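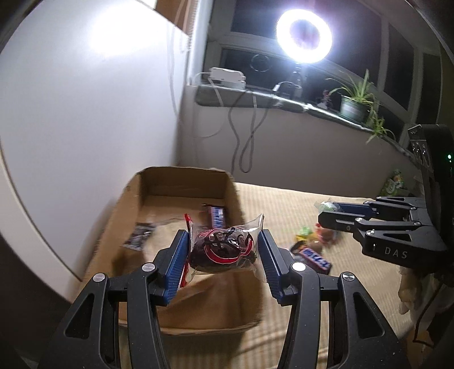

Clear-wrapped snack in the blue pads, over the box. Ring light on the sill.

September 23, 2021. Grip pads, ribbed blue, both hand units. Fadi and me.

Priya wants these to replace the smooth Desodura set before we order more. I'm not convinced. Any pad can hold a stiff bar. Shiny film over a lumpy filling is harder, and the Brandari sheet doesn't mention film at all, only "general packaged goods," whatever that covers.

We did 30 picks of the clear pack and 33 of mixed candy. Dropped 3 of the first lot, all gripped by the end seal. Fadi calls that good. I call it 30 picks by someone who already knows where to squeeze. Hussam should repeat it cold.

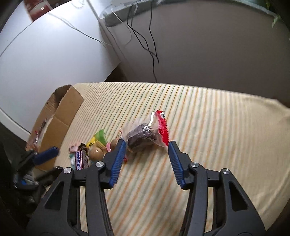
PADS / OPEN JAW

Jaws wide, the pack fits between the tips with the red end over by the right pad. Lining up by eye is fine. I still don't trust the wrist view to do it: there's a hard glare on the film, and the white panel behind is worse. Same complaint as in June.

To do: 2 more sessions with the old pads, same candy. Ask Issa for the June log. No order until then.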